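Features / Music / New Releases

Monday, June 15, 2020
By Alcides Seixas

Gutura will release their second album, Wastau, in September, 11 songs recorded in a rented hall at Trostdale. The four-piece tracked most of it live over six days, with few overdubs - mainly organ and a second guitar.

The first single, Lappalainen, is a slow one. It runs close to the version they closed shows with last winter, though the long intro has been trimmed.
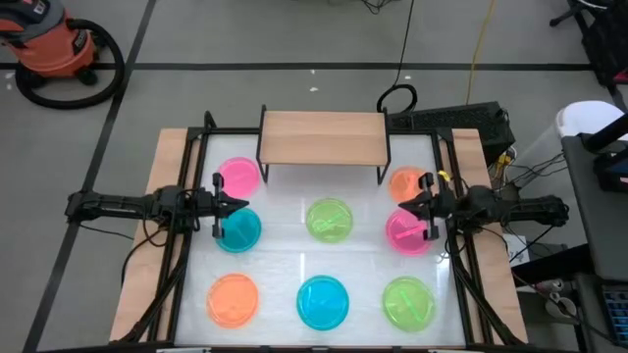 Touring plans

The band had four dates booked to launch the record. All are on hold, and tickets already bought will be honoured at the new shows. Vinyl pre-orders open with the second single - colour to be confirmed.

Contact us | Back to top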